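Andach (motion software)

By Peadar Keane
Last updated: March

Andach is an open-source control and planning package for robot arms with two-finger grippers. It was started at Flunard, a small automation firm, by Ji-hoon Yoo, and is now maintained jointly with the Tremblay robotics lab. It is written mainly in C++, with Python bindings for scripting and log analysis.

Architecture

The package is split into a perception node, a planner and a servo loop. The perception node takes colour images from a wrist camera at 60 frames per second and passes a list of candidate grasp points to the planner. The planner returns a short trajectory, normally 12 waypoints, which the servo loop corrects as new images arrive. If the tracked point is lost, the arm holds position until it is found again or the task times out.

Earlier releases relied on a fixed overhead camera. This was dropped in version 2 after calibration drift proved hard to manage on shared benches.

Soft goods

Handling of bags, pouches and clothing was added through a module called Drevodley. Cloth changes shape when it is touched, so the module favours small rigid features such as zipper pulls and key rings as tracking targets.

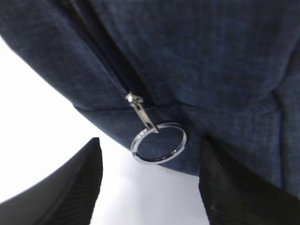
Bright metal remains a weak point. Highlights move as the wrist turns, and the tracker can follow the reflection instead of the part. Drevodley lowers its confidence score in such cases and slows the approach. The current test suite has 579 recorded grasps, 32 of them on zippered items.

We use cookies to improve your experience. Accept | Manage preferences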